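Trincombe table: pale band across the middle, cleaner not taking it off

Status: Solved
Opened by: Ayman Ashour
Handled by: Aqeel Soomro, Flodberg customer care 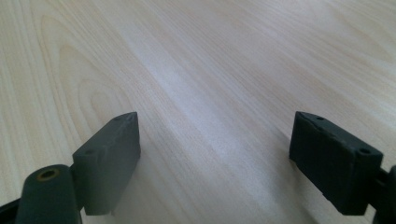
Trincombe tabletop from a low angle, with the whitish band running across the grain.

Ayman Ashour wrote:

Hello, and I'm sorry in advance for the length of this, my wife says I can't order a sandwich in under ten minutes. We've had our Trincombe table since May and we are very fond of it. It's the light one, with the lovely looping grain toward one end, and it has made our dining corner feel twice as big.

My trouble is the pale stripe. It goes diagonally over the middle and the grain looks washed out underneath it, as if someone had wiped the table with milk. I first saw it on Thursday when I sat down early with my coffee, and since then I can't stop seeing it. I have gone over it with the Cavlow surface spray (the 500 ml bottle, nearly finished now), then plain warm water, then a little dish soap. There are no scratches that I can find and no stain as such. Have I dulled the finish? Should I be using an oil? My neighbor swears by oil.

Aqeel Soomro replied:

Hello Ayman, no need to apologize, I much prefer a long ticket to one that just says "table bad"! And thank you for the picture, it helps a great deal.

Please hold off on the oil for now. The Trincombe top is a sealed, smooth surface and oil will only sit on it and collect crumbs. From what I can see, the band looks like light coming off the top at a shallow angle, and I don't see a mark in the surface itself. I'd still like to be sure, so when you have a few minutes could you try this:

1. Stand directly over the pale area and look straight down.
2. Walk slowly to the other side of the table and see if the stripe stays where it is or travels with you.
3. Close the curtains or switch off the lamp nearest the table, then look again.
4. Run a dry fingertip across the edge of the stripe. Tell me if it feels sticky or draggy anywhere.

If it stays put through all of that, we'll treat it as residue and go from there.

Ayman Ashour wrote:

Well, I did the whole tour, with my daughter following me around asking what I'd lost. Looking straight down it's gone. From the kitchen side it's over by the wall, and from the wall side it has moved to the kitchen. With the curtains closed I couldn't find it at all. So I have been scrubbing the window, more or less!

Number 4 is a different story though. It does feel a bit draggy in the middle, where I did most of the spraying. Nothing you can see, but my sleeve catches on it.

Aqeel Soomro replied:

That's a very good result — the stripe is reflection and your finish looks fine to me. The draggy feel is most likely leftover cleaner. Mix a few drops of dish soap into 500 ml of lukewarm water, wring a soft cloth out well, and wipe along the grain. Go over it again with clean water and dry it straight away with a second cloth. Please skip the spray for a couple of weeks.

If the reflection still bothers you, a thin curtain will soften it, or you could turn the table a quarter turn.

Ayman Ashour wrote:

Wiped, rinsed, dried, and my sleeve slides along nicely again. We turned the table too, and now my wife gets the stripe at breakfast and says she doesn't mind it. Thank you so much for your patience, please go ahead and close this.

Ticket closed by Aqeel Soomro. Tagged: tabletop, reflection, cleaner residue.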